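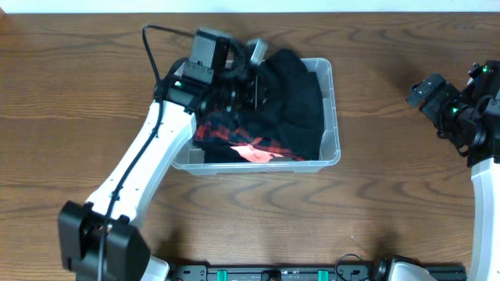
Velimir Begović asks whether washing at 30 does anything for towels that have gone stiff. A little. Temperature is the smaller part of it. Most of the stiffness is hardness in the water plus detergent that never rinsed out. Short thread.

1/ Our supply at Brustodstead is hard. Calcium binds to the surfactant and the result stays in the loops of the cotton. Line drying in still air then sets the loops flat.

2/ Check the dose first. The box gives separate amounts for soft, medium and hard water. Your supplier's website will give hardness by postcode. Use the hard column only if you are in it.

3/ Load matters more than people expect. A drum packed to the top cannot exchange water properly. Leave a hand's width above the dry load.

4/ Fabric conditioner makes towels feel softer and absorb less. It is a coating. I stopped using it in December and have not gone back.

5/ To strip a stiff towel: one hot wash, no conditioner, washing soda in the drum, then a second rinse. Use 100 g of soda for a full load. Keep it away from wool and silk.

6/ Spin speed. Mateja Georgiev runs hers at 1525, an odd figure, but that is what the display on the Vukčević shows. Faster spin leaves less water behind, and less dissolved mineral with it. Shake each towel out before hanging.

7/ Manaia McKinnon asks about vinegar. It will shift some scale. I don't use it in the machine, as the maker of mine advises against it for the door seal. Check your manual.

8/ Velimir, for yours: halve the load, correct the dose, add a rinse. Leave the temperature at 30 for ordinary washes and do a 60 for the towels every few weeks.

We use cookies to improve your experience. Accept all | Manage settings

Last updated: December

Related posts
Reading a water hardness report
Why the powder drawer goes mouldy
Descaling a kettle at Flokirach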